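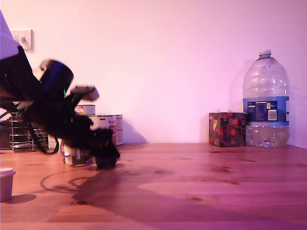 So I went to the Gallon County commission meeting last night to hand in a petition. A thread, for those of you who signed it and for my mother, who thinks I was at the gym.

Background for new people. If your kid gets locked up in juvenile detention in Gallon County, even for one night, even if the charge is dropped by lunch, the county sends you a bill. $9 a day plus an intake fee. Like a motel with worse towels.

The bill doesn't come from the county. It comes from Dreltach, which the county hired to collect. Dreltach adds its own fee for the trouble of mailing you the letter telling you about the other fee.

I found out about all this when a dad on Ilier Street showed me his. Son picked up in a case of mistaken identity, released, apology from the deputy, very polite. Then the invoice. The apology was not itemized.

County rules say that if you collect 800 signatures from registered voters, the commission has to take your petition up in open session. Take it up is the phrase. I asked the clerk what it means. She said it means they take it up.

We turned in 826. I wanted a bigger cushion but we ran out of clipboards, and then we ran out of people willing to stand outside the Toprak branch library in the wind with me.

Some signatures get thrown out. People sign with their old address, people sign for their husbands, one person signed as a former president. I had made my peace with losing by a hair.

The clerk checked the sheets and we cleared it. She wouldn't tell me by how much. She said "sufficient" and stamped it. Stamp says RECEIVED 5/9/18 and it is slightly crooked and I love it.

Then the meeting itself. We were item last. Before us: a drainage easement, a second drainage easement, and a long talk about whether the first drainage easement had been the second one all along.

Public comment is 3 minutes each, with a little light that goes yellow and then red. I've practiced my remarks in the car for weeks and can report that my car is a much better audience.

Doğukan Eren went first, thank God. He was a public defender over in juvenile court for years and has the kind of voice that makes people put their phones down. Two commissioners put their phones down. A third turned his over, which I'm counting.

What he told them: a family can be found to owe nothing in court, kid cleared, file sealed, and the debt keeps going. The record is sealed. The bill is not. He said that and then just stood there until the light went yellow.

A commissioner asked if families could simply ask for a waiver. Yes! There is a waiver. You request the form in person at an office that's open while you're at work, and you attach the bill, plus pay stubs, plus a letter explaining why you would prefer not to pay.

Same commissioner: "That doesn't sound too hard." Sir, you needed help with your microphone.

I kept that to myself. I said my remarks. I skipped a whole page by accident and nobody could tell, so maybe that page wasn't doing much.

Then the county's own budget person stood up and was asked how much the fees bring in after Dreltach gets its cut. She said she'd have to get back to them. She was asked if it was more than it costs to collect. She said she'd have to get back to them on that too.

Result: no vote. They sent it to staff for a report, due back in June. The motion passed without objection, and without much eye contact.

I've been asked if that's a win. It's a report. I would like it to be a win. The dad from Ilier Street shook my hand in the parking lot and said at least they had to say the name of the fee out loud, so I'm going with him.

What you can do: if you got one of these bills, keep it. Keep the envelope too. Doğukan is collecting copies for the June meeting and will black out your kid's name before anybody else sees it. My messages are open.

If you already paid, keep the receipt and send that as well. We're asking for refunds in round two.

Also, if you have clipboards, I need clipboards.

Mom, the gym was fine.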